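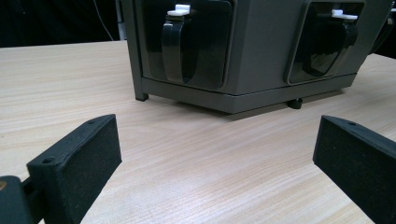 Desks first, everything else later: a talk with Ornella Negri

Notes by Carmela Sartori, 14 November 2019. Typed up fast, sorry for the state of it.

Ornella Negri sets up rooms. Offices mostly, a few workshops, one dentist. She started at Grurkard doing furniture orders and went out on her own in August, under the name Testemero. Her first question on any job is what people do with their hands all day. Then she goes and looks at the desks.

"Everybody wants to talk about chairs," she says. "Fine. Chairs matter. But you look at the top of the desk for eight hours. I start there."

She likes pale wood. Strong opinions on this. The light kind, with the grain showing, lines you can follow with a finger and a darker swirl here and there.

"White tops show every coffee ring. Black tops show dust by lunch. Pale wood hides both, up to a point, and it doesn't bounce the light back at you like white does. Plus people are nicer to it. They use a coaster. I have no proof."

What about cost? Her ceiling is 200 dollars a top, legs extra. She has paid 300 once, for a client who wanted thicker, and says she couldn't tell the difference with her eyes shut. Jellska, the supplier she uses now, cuts to length. Before them it was Amaral, and she is polite about Amaral.

We get on to the gray. Her rooms have a lot of it. Gray equipment, gray metal, the warm matte sort that sits well against pale wood. I say it sounds a bit dull.

"It is dull! It's supposed to be. Then the handles are black and you can find them. And if there's a little white tab on top of the handle, you find that even faster. I don't want to hunt for the part I'm meant to grab."

She is keen on handles in general. Wants them big, a proper loop, something a whole hand goes round. Hates the push-to-open kind, which she says get greasy and then get kicked.

Feet too. We spent longer on feet than I planned. Anything heavy that goes on a wooden top should have small feet under it, she says, enough for a gap. You can get a cloth in. You can get your fingertips in when it has to move. A flat base drags grit across the wood and you've got a scratch for good.

"I sanded one out once. Took me all evening and then there was a dip. You put a pencil down and it rolled to the dip."

And cables, of course. Her least favorite subject and she talked about it for twenty minutes. 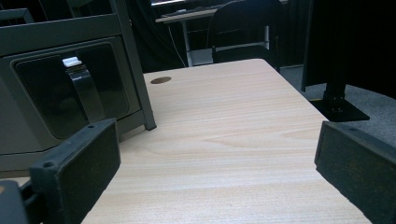

"One hole per desk, toward the back, off to the side," she says. "Not the middle. In the middle it's where your monitor foot wants to go." Small and round is enough for her, as long as a plug fits through. She has seen people drill a huge one and then lose pens down it.

And cables that don't go through the hole? The thin white one dangling off the back of a desk to the floor, every room has one.

"Every room. You tie up everything else and that one hangs there. Somebody needs the keyboard moved, or a charger, and they run it over the edge becuase it's quicker. I get it. I do it at home." She buys ties in bags of 100 and is always out.

Does it bother her? A bit. Only when it's somewhere a foot goes. Behind the far desk, in the darker end of a room, she lets it be.

On spacing she is stricter. One desk behind another is okay if you can walk between them without turning sideways. Thin metal legs help, you see the floor and the vacuum gets under. Panels down the side, no. Big stuff goes to the left or the right, never at your knees, and it stays there.

"People shift things a little every week. Then one day there's no where to put your elbow."

Last thing I asked was what she'd do with a small room and no budget at all. Long answer, recorder battery low, so short version – take everything off the desks, wipe them, and put back only what got used yesterday. The rest goes on a shelf for a month.

"And check the edges of the top. Run your hand along. If it's rounded a bit you'll be happy there. If it's sharp, sandpaper, ten minutes, go with the grain."

She had to leave for a job at number 742, up the hill, two desks and a filing cabinet to get up the stairs. I still have her tape measure.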